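February
By the Lahtinen service desk

4. Setting the water softener for the first time

Before you start, please read the whole section once. The Flekora 200 must stand on a flat floor, close to the main water pipe, and the outlet must be grounded.

1. Close the main water valve and open one cold faucet in the house, so the pressure goes down.
2. Check that the bypass valve is in the position BYPASS.
3. Lift the lid of the salt tank and fill in 35 pounds of salt tablets. Do not use table salt or road salt.
4. Pour 2 gallons of clean water into the salt tank. You do this only at the first filling, later the softener takes the water itself.
5. Connect the power plug. The display shows the time 12:00 and it blinks.
6. Hold the key SET for three seconds and enter the correct time, then the hardness of your water. The water supplier can tell you this value.

Caution: The drain hose must not be bent or lie higher than the control head. If you use the Danberg hose kit, tighten the clamp by hand only.

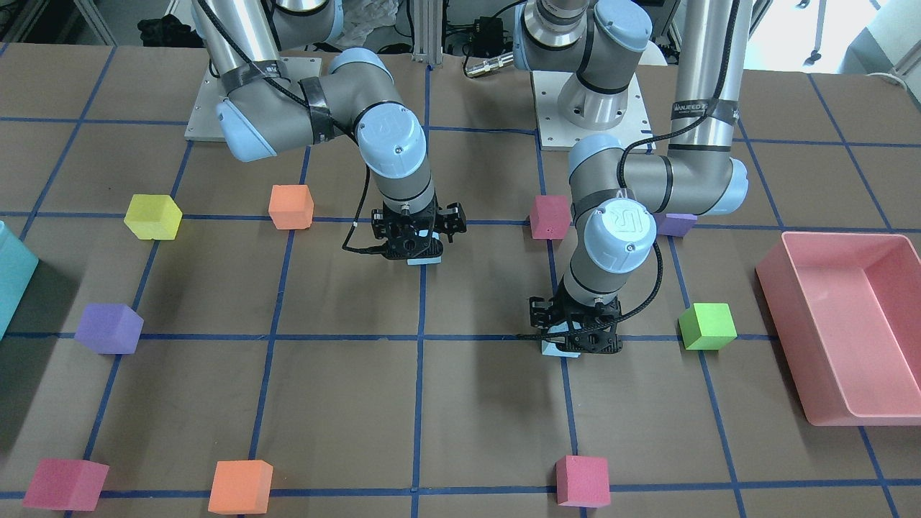 Can I drink the water during regeneration?
It is better to wait until the cycle is finished, as the water in this time goes around the resin and comes hard to the faucet.

7. Open the main water valve slowly, one quarter turn, and wait until the air is out of the open faucet. Then open it fully and close the faucet.
8. Turn the bypass valve to SERVICE.
9. Start one manual regeneration with the key REGEN. Stay near the softener for the first minutes and look for drops at both connections.

Note: The regeneration starts by factory setting at 2:00 in the night. Owners of the older Kellau control head find this setting in menu 670.

If the display shows E2, unplug the softener, wait one minute and repeat from step 5.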